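The Long Road to a Folded Shirt

Industry has long been comfortable with machines that repeat one movement all day. The home asks for something else. A shirt left on a sofa never lies the same way twice, and a household that pays for help with the laundry will expect it to be picked up, turned the right way out, folded and put away without supervision. Whether a machine can do this yet is a question that manufacturers, care providers and housing bodies are now asking with some seriousness.

Over the autumn this magazine followed a trial run by Goodwin, a home services company, at its test flat in Wudport. The trial dealt with clothing only. Dishes, floors and beds were set aside for a later stage, on the grounds that fabric is the hardest of the common household materials and that progress there would be worth more than progress elsewhere. 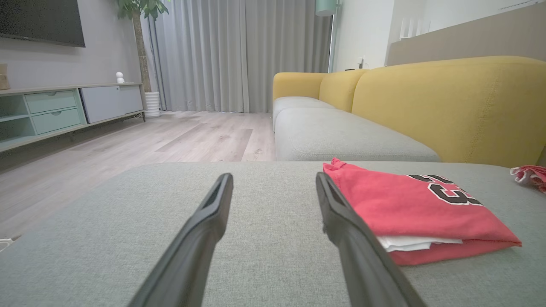 The difficulty begins before anything is touched. A person who glances at a heap of clothes knows at once that there is a sleeve underneath and a collar somewhere to the left. Software must work this out from edges, colour and shadow, and it is often wrong. A rigid object such as a mug has one shape, whichever side is uppermost. A garment has as many shapes as there are ways of dropping it, and each attempt to lift it produces another.

Goodwin recorded 548 attempts at folding a single garment. Of these, 285 ended in a result that the company's assessors would have accepted from a member of staff. The remainder were divided between garments folded badly, garments dropped and attempts abandoned by the operator. The company regards the figure as encouraging. It is also little better than one in two, and few households would keep a cleaner on those terms.

Speed is the second concern. The trial allowed 300 seconds for each garment, a limit which most adults would find generous. The machine's better attempts were completed well inside it, but a poor first grip could use up most of the time, as the cloth had to be laid down, spread and approached afresh. Engineers at Clivero, which supplied the control software, have argued that recovery of this kind matters more than the quality of the first attempt, and the results support them.

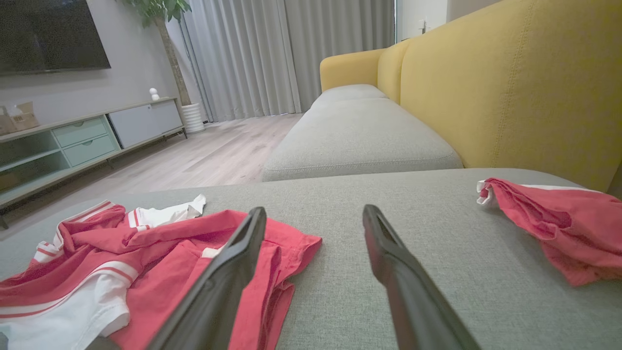

Red garments on the sofa seat, with the gripper open above the cushion.

The choice of surface has proved more important than expected. Earlier work was carried out on a table, at a fixed height and under fixed lighting. A sofa is lower and softer, and its cushions give way under pressure, so that a finger sent to slide beneath a hem may press the hem into the seat instead. Families do sort their washing on sofas, however, and a product that required them to clear a table first would be solving a different problem.

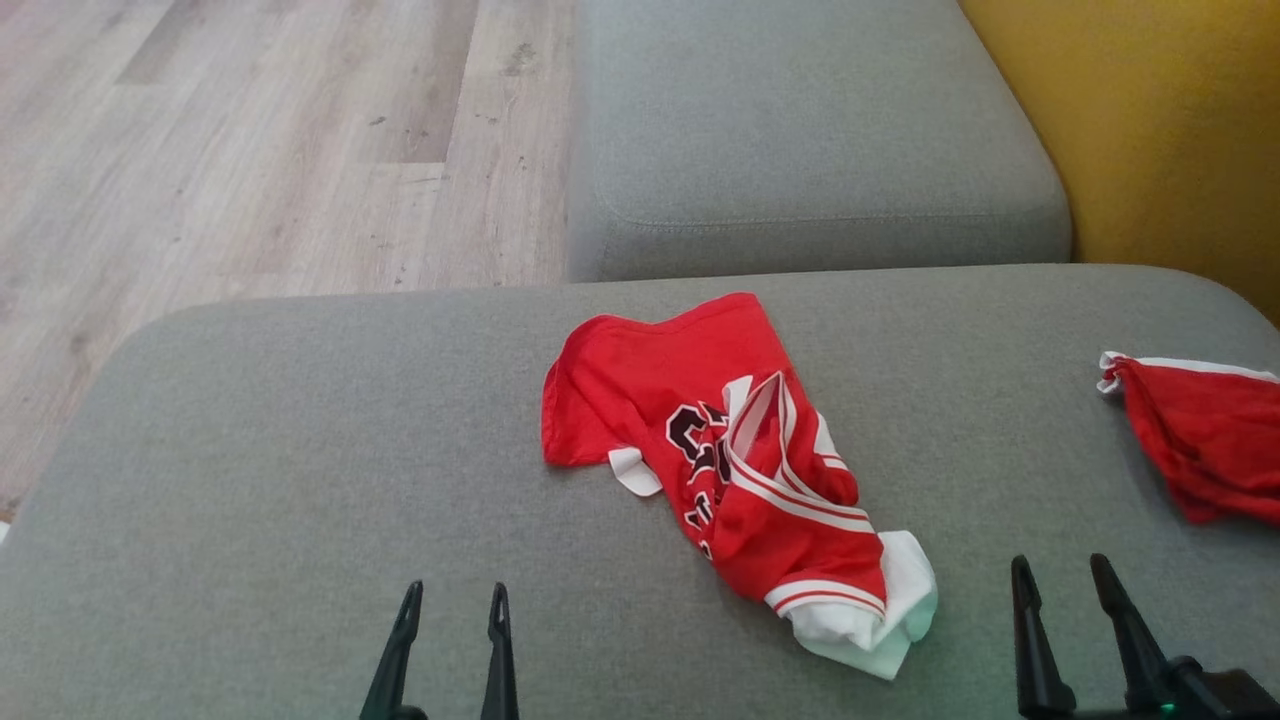
Sports clothing formed a large share of the trial. It is washed often, it belongs to children who do not fold it, and its slippery fabric slides over itself when lifted. Printing adds a further complication. On a red basketball jersey bunched up on the seat, the large black numerals show only as curved fragments between the folds, and software trained to find the front of a shirt by its number has little to go on. The white trim is of more use, as it marks the hem even where the hem has flipped over. A person would find the same edge by touch, a sense in which present grippers remain poor.

Cost will decide how quickly any of this reaches the public. Goodwin has not set a price. Ratitz, a laundry operator which has studied the trial with a view to its own premises, puts the yearly upkeep of a comparable machine at £1,609 before any purchase or hire charge. A commercial laundry might recover that sum over long shifts. A family with two loads a week would not.

There remains the matter of trust. Households that visited the flat were, on the whole, content to let the machine handle towels and school kit, and reluctant to let it near wool or anything with buttons. Several asked whether it could be left to work while they were out. Under the present rules of the trial it could not, and an operator stood by at every session.

The next stage will begin in November, when mixed baskets will be introduced and the machine will have to decide for itself which item to take first. Goodwin intends to keep the same sofa and the same time limit, so that the two sets of results may be compared.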